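손목 카메라 시뮬레이션으로 가사·현장 작업 자동화 수준 점검하기

이 문서는 그리퍼 손목에 단 카메라의 시점을 시뮬레이션으로 렌더링해서, 특정 작업을 기계에 맡길 수 있는지 판단하는 절차를 정리한 것이다. 대상 독자는 소규모 작업장이나 시설 관리 부서에서 2지 그리퍼 도입을 검토하는 담당자다. 시뮬레이터 설치와 로봇 모델 불러오기는 끝난 상태로 가정한다.

결론부터 적으면, 정해진 위치에 놓인 단단한 물체를 집어 옮기는 작업은 검토할 만하다. 바닥 정리, 화분 이동, 마당의 물건 수거처럼 배경과 물체가 매번 달라지는 작업은 아직 조건을 많이 붙여야 한다. 아래 절차는 그 조건을 찾아내는 데 쓴다.

준비물

- 2지 평행 그리퍼 모델(Birkard 규격 파일 기준)
- 손목 카메라 설정 파일
- 작업 공간 모델: 실외 포장면, 잔디, 소형 물체, 화분
- 기록용 표. Tremgate 양식을 쓰거나 열 이름만 맞춘 스프레드시트

1단계. 작업을 동작 단위로 나눈다

"마당을 치운다"는 작업 정의가 아니다. 접근, 정렬, 파지, 들어올리기, 이동, 내려놓기로 나누고 단계마다 종료 조건을 적는다. 파지의 종료 조건은 "양쪽 손가락 접촉, 미끄러짐 없음"처럼 판정할 수 있는 문장으로 쓴다. 나누고 나면 사람이 무의식적으로 처리하던 동작이 드러난다. 물건을 집기 전에 살짝 돌려 보는 동작, 옆의 물건을 밀어 자리를 만드는 동작이 대표적이다. 이런 동작은 별도 행으로 추가한다.

2단계. 물체 없는 바닥부터 확인한다

그리퍼를 벌린 상태로 바닥면에 접근시키고 영상을 저장한다. 물체 인식기를 켠 채로 검출 결과가 비어 있는지 본다. 얼룩무늬 바닥은 이 단계에서 가장 자주 문제를 일으킨다. 회색과 흰색 반점이 촘촘히 섞인 면에서는 작은 물체의 윤곽이 무늬에 묻히고, 반대로 어두운 얼룩이 물체로 잡히기도 한다.

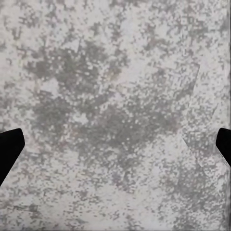
오검출이 나오면 신뢰도 임계값을 올리기 전에 접근 높이를 먼저 바꾼다. 임계값만 올리면 회색 나사나 흰색 마개 같은 저대비 물체를 나중에 놓친다. 높이를 바꿔 가며 16회 반복하고, 같은 위치에서 반복되는 오검출만 표에 남긴다. 한 번만 나타난 오검출은 비고란에 적고 넘어간다.

깊이 값도 같이 저장해 둔다. 색상 영상만으로는 바닥의 얼룩과 납작한 물체를 가르기 어렵다. 시뮬레이션의 깊이 값은 실제 센서보다 깨끗하므로 잡음 모델을 켜고 기록한다. 잡음을 끈 결과로 도입 여부를 정하면 현장에서 다시 해야 한다.

3단계. 단일 물체 파지를 시험한다

원통처럼 옆면이 단순한 물체를 고른다. 윗면에 다른 부품이 얹힌 물체라면 파지 지점을 윗부품이 아니라 원통 측면으로 지정한다. 윗부품을 기준으로 중심을 잡으면 편심만큼 손가락 위치가 어긋난다. 특히 윗부품의 색이 선명하면 인식기가 그쪽을 물체 전체로 간주하는 경우가 있으므로, 검출 영역과 파지 영역을 따로 출력해서 비교한다.

확인 순서는 다음과 같다.

가. 양쪽 손가락 끝이 물체 측면에 접촉했는지 접촉 센서 값으로 확인한다.
나. 손가락이 물체를 가리는 정도를 기록한다. 라벨이 가려지면 이후의 식별 단계가 실패한다.
다. 파지 후 60초 동안 자세를 유지하고 물체의 회전량을 기록한다.
라. 물체를 처음 위치로 되돌리고 다른 방향에서 다시 접근한다.

영상에서 물체가 잡힌 것처럼 보여도 성공으로 기록하지 않는다. 접촉 센서 값과 회전량이 모두 있어야 한 건으로 친다. 잔디처럼 흐릿한 단색 계열 배경에서는 검은 손가락과 검은 물체의 경계가 붙어 보일 수 있다. 분할 마스크가 손가락까지 포함하는지 따로 점검한다.

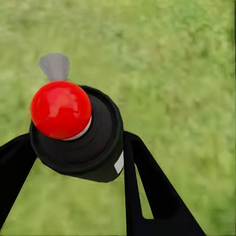 4단계. 경계와 장애물이 있는 환경으로 옮긴다

포장면과 잔디가 만나는 구역은 실외 작업의 난도를 가늠하기에 적당하다. 두 면은 색뿐 아니라 마찰과 높이도 다르다. 바닥 재질이 하나라고 가정한 경로 계획은 경계에서 깨진다. 접촉 파라미터를 재질별로 분리하고, 경계선을 기준으로 양쪽에서 같은 동작을 20회씩 시험한다.

화분은 두 가지 역할로 넣는다. 첫째는 피해야 할 장애물이고, 둘째는 옮겨야 할 대상이다. 장애물로 쓸 때는 잎까지 포함한 외곽을 충돌 영역으로 지정한다. 화분 본체만 지정하면 손가락이 잎을 통과하는 경로가 나온다. 시뮬레이터가 잎을 강체로 처리한다면 결과표에 그 사실을 적는다.

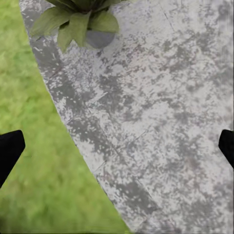

대상으로 쓸 때는 사정이 더 나쁘다. 둥근 화분은 평행한 손가락으로 잡을 평면이 없고, 잎이 위쪽 접근을 막는다. 손가락 최대 벌림 폭이 화분 지름보다 작으면 시험할 필요 없이 불가로 적는다. 테두리를 집는 방식은 빈 화분에서만 검토한다. Thakur 흡착 모듈 같은 다른 말단 장치를 붙이는 방법도 있으나, 표면이 거친 화분에서는 진공 유지 여부를 따로 시험해야 한다.

포장면의 가는 선도 확인 대상이다. 슬래브 이음매나 균열로 보이는 선을 인식기가 물체의 모서리로 읽으면 접근 방향이 그 선에 맞춰 틀어진다. 이 오류는 물체가 선 위에 걸쳐 있을 때 심해지므로, 선 위와 선에서 떨어진 위치를 구분해 기록한다.

5단계. 결과를 판정한다

기록표를 동작 단위로 합산한다. Vandanwood 시설팀의 내부 점검에서는 전체 시도가 325건이었고, 판정은 다음 세 등급으로 나눴다.

- 투입 가능: 모든 동작 단위가 종료 조건을 만족하고, 실패했을 때 스스로 정지한다.
- 조건부: 물체 위치나 배경을 고정하면 만족한다. 고정 방법과 작업자의 준비 시간을 함께 적는다.
- 불가: 파지 단위에서 반복 실패하거나 실패를 감지하지 못한다.

조건부 등급에서는 준비 시간을 빼놓지 않는다. 사람이 물건을 줄 맞춰 놓아야 기계가 집을 수 있다면, 그 시간에 사람이 직접 옮기는 편이 빠른 경우가 많다. 가사 작업은 대부분 여기에 걸린다. 현장의 부품 공급처럼 앞 공정이 이미 물체를 정렬해 주는 작업은 준비 시간이 거의 들지 않아 같은 성능으로도 등급이 올라간다.

문제 해결

검출은 되는데 손가락이 빗나갈 때: 손목 카메라와 그리퍼 사이의 외부 파라미터를 다시 확인한다. 가까이 갈수록 오차가 커지면 회전 성분을 먼저 본다.

손가락 끝이 물체로 검출될 때: 손가락이 차지하는 영상 영역에 고정 마스크를 씌운다. 벌림 폭에 따라 영역이 달라지므로 마스크를 하나만 쓰지 않는다.

시뮬레이션에서는 되는데 실물에서 안 될 때: 조명, 표면 마찰, 깊이 잡음의 순서로 조건을 바꾼다. 한 번에 하나만 바꾸고, 변경 전 값을 표에 남긴다.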